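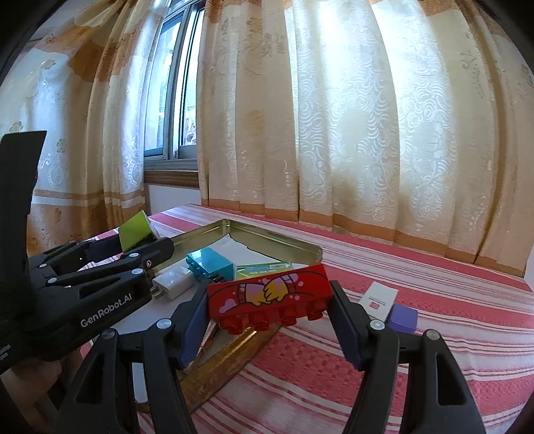 P. Rawat

Progress report to the Stirum Fund
Flilholm Museum: works on paper, storage and loans
9 Nov 2019

This report covers the period since the first instalment of the grant was paid. It follows the headings in the grant agreement. Spending is reported separately on the Fund's own form.

Purpose of the grant

The grant pays for new storage for the museum's prints and drawings, for the checking and correction of their catalogue records, and for the preparation of a small group of works to lend to other museums in the region. The building work needed to make the store ready was outside the grant and has been paid for from the museum's reserves.

Storage

The old wooden plan chest has been taken out of use. Its drawers were too deep, and works in the lower ones could not be reached without lifting everything that lay on top. The replacement is a steel cabinet with shallow drawers, supplied by Vinska and installed in September. Delivery was later than planned. The supplier's first drawings showed the cabinet opening towards the wall side of the pillar, and these had to be corrected before the order could go ahead.

The floor was checked for load before installation. The report recommended spreading the weight with a steel plate under the feet, and this was fitted on the same visit. The cost was met from the contingency line.

New folders and mounts have been bought in 3 standard sizes. The museum previously used whatever size was to hand, and many of the older mounts did not fit the boxes they were kept in. Works larger than the biggest standard size will stay in their present folders until the second phase. The list of oversized works is held with the location register and will be used to order the correct boards.

Temperature and humidity are now logged in the store and in the corridor outside it. Readings in the store have stayed within the range set out in the agreement, apart from one short rise in humidity when the corridor door was held open for deliveries. The door now has a closer fitted. We would like a full winter of readings before deciding if the portable dehumidifier can be given up.

Catalogue

The target for this stage was 1000 records checked against the object and corrected where needed. The target has been met. Checking covers title, maker, date, medium, size, condition and location. Most corrections were to size, where older records gave the measurement of the mount and left out that of the sheet. The second most common fault was location, mainly works that had been moved for display and put back in a different drawer.

A further 21 works could not be matched to any record. They have been given temporary numbers and are kept together in one drawer. Some carry pencil notes on the back that may refer to a gift made before the present register was begun. The gift files from that time are held off site and have been requested. No work in this group will be lent or reproduced until its status is settled.

Photography of the checked works has started but is behind schedule. The copy stand was out of use while a lamp was replaced, and the time was moved to record checking. The photography target will therefore be carried into the next stage. No extra money is asked for.

Loans

The agreement provides for 2 loan groups. The first, of harbour views, has been chosen, mounted and framed. Condition reports are complete, and the borrower has returned its facilities report with details of light levels and security. One point remains open, which is the method of fixing frames to the temporary walls. We have asked for security plates to be used throughout.

The second group has not yet been chosen. The first proposal included several watercolours that had been on display for long periods, and on review these were withdrawn to limit further exposure to light. A revised list will be sent with the next report.

Changes to the plan

The Fund is asked to agree to the following.

Photography target moved to the next stage, as set out above.

Cost of the floor plate charged to contingency.

Underspend on folders moved to oversized boards. The unit price came in lower than the quote used in the application.

Risks

The main risk is staff time. Record checking and loan preparation draw on the same people, and the loan dates are fixed. If time runs short, record checking will be slowed first. The risk of late delivery has been closed now that the cabinet is in place.

Next stage

Work planned before the next report is the remaining photography, the order for oversized boards, the search of the gift files and the revised list for the second loan group. The location register will be printed and a copy kept outside the store.

Copies of the floor report, the logger readings and the condition reports are available to the Fund on request.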